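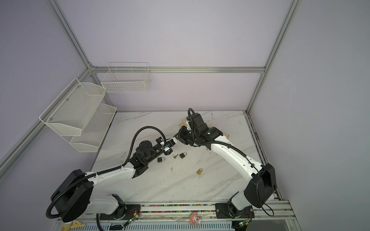
3. Sources and method

3.1 The credit books of the Tseng grocery

The main source of this study is the set of credit books kept by the Tseng grocery in Arside. The shop stood on the corner of the market street and sold rice, oil, dried fish, lamp fuel, soap and thread. Like most small shops in the district it gave goods to known customers before payment, and the debts were written in bound books which stayed under the counter. The family kept the books after the shop was closed, and they were given for reading on 2004-02-07 by the present owner of the house. We are grateful for this permission. The books may not be copied in full, and we therefore quote only short entries.

The set is not complete. The first book begins in the middle of a month, with the balances of customers already carried over from an older book that is lost. The last book was used only in its first half. Between them the order is clear from the balances, which are repeated at the top of every new book. In one case the repeated balance does not agree with the old one. The difference is small and we believe it is an error of copying, but we have left both numbers in our table.

In total the books contain 3217 entries. We use the word entry for one line which gives a customer, a good or a group of goods, and an amount. Lines that record only a payment are treated as a separate kind and are not included in this number. Sometimes the shopkeeper wrote two goods in one line with one common amount, for example "oil, soap" or "fish and salt for the son". Such a line was taken as one entry. Another reader could decide to divide these lines, and his total would then be higher than ours.

3.2 Hands and languages

At least 3 hands can be distinguished. The first hand is upright and very regular. It writes most of the lines, and it is also the hand of the signature inside the covers, so we take it to be the shopkeeper himself. The second hand is larger and leans to the right. It appears mostly in the pages of October, and it uses a different short form for the unit of oil. The third hand is that of a learner, perhaps a child of the house. It makes the additions at the bottom of the page, and the additions are often corrected by the first hand. There may be a further hand in the last book, but the pages there have suffered from damp and we could not reach agreement on it.

The language of the entries is mixed. Names of goods are usually written in the language of the shop, while the names of customers are written in the way they were spoken on the street. This means that one person can appear under several forms. A woman who is first called "wife of the net maker" is later called by her own name, and later again by the name of her house. To join such forms we used the balances: if the debt of one name ends and the same sum opens under another name on the next page, we treated the two as one customer. Where the sum was round, we did not accept this as proof without a second sign, for instance the same street or the same regular purchase.

3.3 The problem of the unwritten credit

A credit book shows only the credit that was written. Earlier work on shops in this region has sometimes taken the books as a full picture of what people owed, and we think that this is too simple. Kwok-wai Tse, who collected spoken memories in Stornen, found that small debts were often left to memory, and that to write down the debt of a close neighbor could be felt as an insult. Several of the persons he spoke with used the same expression, "a debt for the mouth," meaning a debt that is spoken about but not put on paper. A similar custom in Arside would explain why the families living nearest to the shop are so rare in our books. The alternative explanation, that these families always paid at once, does not agree well with what is known about their income from fishing.

We can not measure the unwritten credit. What we can do is to look at the places where it becomes visible for a moment. There are 4 entries in which the shopkeeper adds the words "and the former," with a sum larger than the listed goods would allow. In each of them the customer lives in the market street. It seems that an old spoken debt was here brought into the book, maybe after a disagreement, maybe when the customer was going away. One of these entries is followed by no payment at all. The name does not return in the later books.

3.4 Prices

For the study of prices we used only the entries with one good and a clear quantity. Thread had to be left out completely, as the shop sold it in three qualities and the books do not say which one was meant. For rice and oil the series is good. For dried fish it is broken every summer, when people had their own fish and did not buy it.

A difficulty is that the price on credit was not always the price in cash. The books never give the cash price. For comparison we used the printed price lists of the Lurnarik trading house, which supplied several shops in the district and which gave its prices every quarter. These are wholesale prices, and so the distance between the two series contains both the profit of the shop and the cost of the credit. We did not try to separate them. The reader should also remember that the shopkeeper could give a better price to a customer he wished to keep. In the case of lamp fuel, two customers on the same page, and it seems on the same day, are charged differently for the same quantity.

When the rice series is compared with the Lurnarik lists, the changes go in the same direction in nearly all quarters, but the shop follows with some delay. The delay is longer when the price falls. This result is presented in Figure 3 of the next section, together with the series for oil, where the delay is weaker.

3.5 Settlement of debts

Payments are marked in the margin with a short stroke, and a full settlement with a line drawn across all entries of the customer. The line was drawn with care and usually with a ruler. We considered a debt as settled only if this line is present. A customer whose entries simply stop was considered as open, also in cases where the last balance is very small. In the whole set 80 debts are open in this sense.

Payment in goods is frequent. Eggs, firewood and repair of nets are all accepted against the debt, and the value is written by the first hand only. It may be that the other persons in the shop had no right to fix such a value. Work is mentioned less often, and then mostly without a number of days, so that we can not calculate a wage from it. The entries of this kind are discussed again in section 5, where they are compared with the labor accounts of the Stornen salt works.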